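Subject: Re: [homerepair] Picking a flat board up off a hard floor (was: table tops and trays)
Date: 10th December
From: Zerrin Yurt
To: homerepair list

12 replies in thread | 3 people found this helpful

An earlier message in this thread said:

> We have a thin decorated board, the kind with rounded corners, that used to sit on top of a side table. It now gets moved on and off the table whenever we have people over, and in between it goes on the floor. The problem is getting it up again. It lies dead flat and there is nothing to get hold of. I have been sliding it to the edge of the rug and then lifting, but I have already put one scrape in the finish and I would like to stop there. My husband says to glue a loop on the back. I don't want a loop on the back because then it won't sit flat on the table.
>
> Also, what do people put under these? Ours slides.
>
> Has anyone dealt with this for longer than a month or two? I would rather hear from somebody who has lived with it than from the store.

I have had a board like this for years, so I'll answer both parts and then add something about storage that was not asked.

Lifting first. Sliding is what does the damage. Any grit on the floor gets dragged along under the board, and if the back is painted or varnished you will see it the first time you turn the thing over. On a hard floor you want to raise one edge straight up and then get your hand under it. You don't need to raise it much. The thickness of two coins is plenty.

What I do is stand with the board just past my toes, square to it or a little off square, and crouch. Then I press down lightly on the far side with one hand and get a fingernail, or a plastic scraper, under the near corner with the other. Rounded corners are harder than square ones for this. With a square corner you can catch the point, and with a rounded one you have to work a little way along the edge until you find a place where it gives. Once there is a gap, put two fingers in flat, slide the other hand around to the opposite side, and bring the board up level. Don't stand it on its edge while it is still touching the floor. That is how the corners get crushed, and a crushed corner on a light finish shows from across the room.

If your board is warped even a little, find out which corner is the high one and always start there. Mine has one corner that sits up slightly in the winter when the heat is on. I put a pencil mark on the back so I don't have to hunt for it.

If crouching is hard on your knees, put the board down on two strips of felt in the first place. That fixes the lifting problem entirely, and I would do it even with good knees. Cut the strips shorter than the board so they don't stick out, and lay them an inch or two in from the ends. Your fingers go straight under. I keep mine in the drawer of the side table and it takes no time to lay them out. 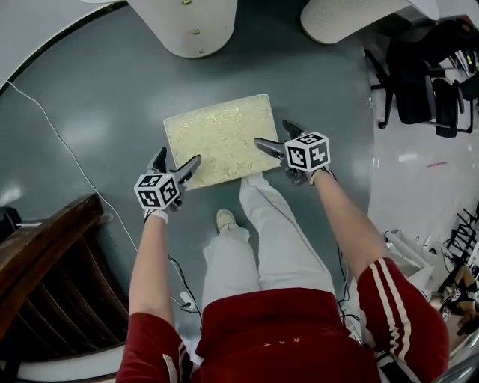 Before you put it down, look at what else is on the floor. Cords are the main thing. A board set down half on a cord will rock, and if somebody steps on it in that state it can crack along the middle. I know this from my first one, which was a plain Jorel tray top with no pattern and which I did not miss very much. I now run the lamp cord behind the furniture and pull the phone chargers out before company comes.

Put it where people won't walk, too. Pale patterned boards do not stand out on a floor as much as you'd think, especially in the evening with only one lamp on. I had mine in front of the bookcase until November and then moved it to the wall side of the couch.

Now for what goes under it on the table. I have tried three things.

The rubber dots that come on a sheet were the first. They hold well but they leave marks. After one summer I had a ring at each corner of the table, and two of them never came out. If your table has a clear finish I would stay away from these.

Shelf liner, the open mesh type, was second. I used the Danzer one, which was sold in a roll 120 inches long, so I still have most of it. It grips fine and it has not marked anything so far. You need to cut it smaller than the board or it peeks out around the edge. With rounded corners, trace the board onto paper first and cut inside the line. Don't try to cut the curve by eye. Mine came out lumpy and I had to do it over.

Third was plain thin felt glued to the back. It looks the neatest but it doesn't stop sliding on a smooth table. It only stops scratching. If you want both, use the felt on the back and a piece of liner loose on the table.

I ended up with the liner alone. It cost less than the felt and I can throw it away when it gets dusty.

About the glued loop, I agree with you. It will make the board rock, and the glue will pull the finish when you finally get tired of it and take it off. If you really want something to pull on, a strip of flat ribbon under the board with an inch sticking out on one side works for lifting. Tuck the end back under when the board is in place. It isn't attached to anything, so there is nothing to come loose.

On the scrape you already have, wait before you do anything. Wipe it with a barely damp cloth and let it dry overnight. A lot of what looks like a scrape is stuff from the floor rubbed onto the finish, and it will come off. If it is a real scratch and it is not through the color, a little paste wax will quiet it down. I use Prernar clear because that is what the hardware store near me carries, but I don't think the brand matters. If there is gold in the pattern, try the wax on a corner first. Some gold paint sits on top of the finish and will rub away with hardly any pressure — I lost part of a leaf that way.

Storage, which you didn't ask about. If the board is only on the table when you have guests, I would not keep it on the floor at all. Flat under a bed is better, in a pillowcase. Standing behind a door is all right for a day or two but not for months, since it will take a bend. I measured mine after it spent a season leaning in the hall closet and it no longer lay flat at either end. I laid it under books for a few weeks and it came most of the way back.

If you do buy a new one, measure the table twice. Mine was listed at 29 inches and the table is a hair under that, so it hangs over on one side and people catch it with their sleeves. Cerkance had a smaller one for 40 dollars when I looked, and I would buy that size if I were starting over.

Does yours have a finished back or bare wood? If it's bare, some of what I said about felt glue is different and I can write that up separately.

Zerrin

4 replies to this message | 0 shares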